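Retail and Consumer Studies > Unit 4 > Pricing and Promotion

Chapter 7
What a Sale Price Is For

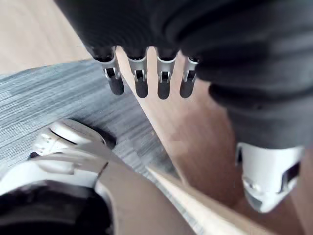 Fig. 7.1 Four slender fingers with rounded black tips, below a dark grey fabric covering.

A coat hangs in a shop window with a red ticket on it. The ticket says the coat was 3000 and is now 1140. Most people who stop to look do a quick sum, decide that they would be saving a great deal, and go in. Very few ask where the first number came from.

This chapter asks. It deals with the sales events that now fill so much of the clothing calendar, and with the claims shops make while they are on. You have met some of the ideas already in Chapter 5, where we looked at how a price is built up from cloth, labour, transport, rent and profit. A sale price is built differently. It is often chosen first, and the "full" price is then set above it so that the gap looks generous.

The higher figure on a ticket is called the reference price. It tells the shopper what the coat is supposedly worth, and everything else on the ticket leans on it. If the coat really did sell at 3000 for most of a season, to a fair number of people, then the reference price means something. If it sat at 3000 for a fortnight in one small branch, and hardly anyone bought it, the figure means very little. The ticket looks the same in both cases.

Defenders of big sales make two arguments, and you should be able to state both fairly. The first is that sales clear old stock. A shop that has ordered too many winter coats must make room in April for lighter clothes, and a cheaper coat is better than one sent for pulping. The second is that sales let people with less money buy things they could not otherwise afford. There is truth in each. But neither explains why so many garments are now made to be sold "reduced" from the start, or why a sale that was meant to clear the rails needs fresh deliveries halfway through.

Case study: the Gotico spring event

Gotico sells coats and knitwear through its own shops and through the online store Kivix. For several years it held one sale, at the end of winter. When it moved on to Kivix it agreed to join the store's spring event as well, and its buyer, Kgomotso Mokoena, was asked to supply a coat for it.

She had no spare coats. The winter ones had sold. So a new style, the Lekota, was ordered from a factory in Brernivberg in a thinner cloth, with a simpler lining and no inside pocket. It went on the Gotico site at the higher price shortly before the event, and on Kivix at the lower one when the event opened. Orders were strong. Returns were strong too, and the firm's own notes put the thin lining at the top of the complaints.

Was anyone misled? Mokoena's view, set out in a memo you will read in full in Section 7.3, was that the coat was fair value at the sale price and that customers could feel the cloth for themselves. That second point is hard to accept from an online store. The first may well be right, and it raises an awkward question for anyone who thinks the matter is simple: if a coat is worth what was paid for it, does it matter that the crossed-out price was never a serious one? Keep your first answer to that. You will be asked to look at it again in Section 7.5.

Words to know

Reference price: the higher price shown beside a sale price.
Markdown: a cut in the price of goods already in stock.
Made-for-sale goods: items ordered with a sale in mind and rarely sold at full price.
Countdown: a clock or message telling shoppers that an offer will soon end.

Before you read on

Find a garment that is being sold at a reduced price, in a shop or online. Write down both prices and any wording used beside them, such as "was", "worth" or "compare at". These words do not all promise the same thing — "worth" in particular promises almost nothing. Look for the same garment elsewhere and note what it costs there. If there is a countdown, go back after it has run out and see whether the price has changed.

7.1 Where the first number comes from

Shops do not all keep their price records in the same way, and few are keen to show them. We begin with what a shopper can find out without any help from the seller.

Shares: 2 | Comments: 2

Contact us | Copyright and permissions | Back to top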